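3.2 Sorting film plastics at the household level

Last updated: July

Thin plastic film is the part of household waste that residents find hardest to sort. Bottles and tubs carry printed marks and hold their shape. Bags, wraps and liners often carry no mark at all, and many residents treat them as general trash. 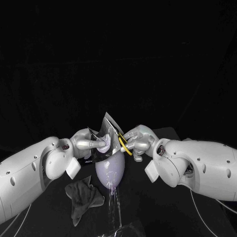

Figure 4. Thin, see-through plastic film, crumpled.

We looked at this problem in Prukbridge, where the city had mailed a sorting guide to 1,000 households. Of these, 38 agreed to keep a kitchen diary and to let us weigh their film separately. The diaries were kept in the form used by Nowakowski in his earlier work on apartment buildings, with one change: we added a line for film that the resident was unsure about. Konrad Nowakowski also read the completed diaries and coded the written remarks.

The unsure line was used more than we expected. In 24 of the diaries it was filled in at least once a week. The items named most often were produce bags, the outer wrap on paper towels, and mailers with a padded lining. Several residents wrote that they had put the same item in different bins on different days. One wrote, "It depends on who is in the kitchen."

Food residue was the second source of doubt. The guide asked for film to be "clean and dry" but did not say how clean. Some households rinsed every bag and hung it over the sink. Others threw away anything that had touched meat or cheese, and a few put it in with the clean film without rinsing. Residents who rinsed spent up to 20 minutes a week on it, by their own account, and complained about the drying more than the washing.

Storage also mattered. Film takes up little weight but a lot of room, and in the smaller apartments it was kept in a drawer or stuffed inside another bag on the back of a door. When the bag was full, it went out with whatever was being collected next. We did not ask about storage in the first version of the diary, so the remarks we have on it come from the margins and are probably incomplete. Section 3.3 takes up the collection schedule and the two drop-off points on the north side.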